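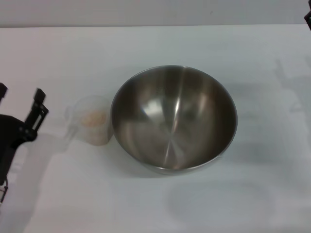 One reader of the December issue wrote in to say that the oat bread recipe we printed came out like a brick, twice, and asked whether the measurements were right. They were, as far as we can tell, but the recipe gave everything in cups and said nothing about how to fill one. Two other readers had the same trouble. The Narkville Baking Circle spent most of its spring meetings on dry measuring, and the notes below come from those evenings.

**Filling the cup**

Flour settles in the bag. If you push a cup down into it and pull it out full, you get more flour than the recipe writer had in mind, and the dough turns stiff before the liquid is all in. Stir the flour first, spoon it into the cup, and level the top with the back of a knife. Don't tap the cup on the table.

Oats are more forgiving when they are whole. Once they have been through a grinder they behave like flour and should be spooned the same way. Oat flour also keeps taking up water for a while after mixing, so a dough that seems too loose at first may be fine after it rests.

Clear or cloudy plastic cups with lines on the side are handy for part-cup amounts, but they are harder to use for dry goods than for milk or water. The top of the flour is never flat. Give the cup a gentle side-to-side shake to even it out, set it on the table, and bend down to read it at eye level. For a full cup, one that fills to the rim is easier.

**The bowl**

Use a bigger one than you think you need. Most of us had been mixing in bowls that suited a cake batter and then chasing flour across the counter. A deep steel bowl with a round bottom lets you bring a spoon or a hand up the side and fold everything back to the middle. It is light, it doesn't chip, and it washes easily. The drawback is that it slides. A damp dish towel folded under it takes care of that.

Steel also cools fast. In winter, rinse the bowl with warm water and dry it well before the yeast goes in. Members who keep their kitchens on the cool side said their dough rose better after this, though we didn't run a side-by-side test.

Get the dry ingredients measured and standing next to the bowl before you start. Several people admitted to losing track halfway through a recipe and adding a cup twice, which may explain a brick or two.

**Corrected recipe**

The Flundura oat loaf from the December issue should read as follows. Makes 2 loaves.

- 4 cups bread flour, spooned and leveled
- 2 cups oat flour, spooned and leveled
- 2 teaspoons salt
- 2 teaspoons instant yeast
- 2 tablespoons honey
- 2 cups warm water, plus more as needed

Stir the dry ingredients together in the bowl. Add the honey and water and mix until no dry patches are left, then cover and let it sit 13 minutes before you decide if it needs more water. Add extra a tablespoon at a time. The dough should be tacky – it will leave a little on your fingers.

Knead until smooth, cover, and let rise until nearly doubled. Divide, shape, and put in greased loaf pans for a second, shorter rise. Bake at 375 degrees until the bottoms sound hollow when knocked. Start checking at 35 minutes. Cool completely before slicing.

The December version left out the resting step and the line about extra water. That was our error in typing it up.

**Other notes**

The shared bulk order closes 23/05/2026. Bread flour, oat flour and whole oats are on the list this time. Rye is not. Orders go in the box at the Rind bakery counter, and there are 11 spaces left on the sheet. Please write your phone number clearly.

Bring your own containers to pickup. Drimex buckets are fine if the lids still seal. Paper bags are not a good idea for oat flour, as it sifts out at the seams.

The next meeting is on crackers. Bring a rolling pin and a baking sheet that lies flat.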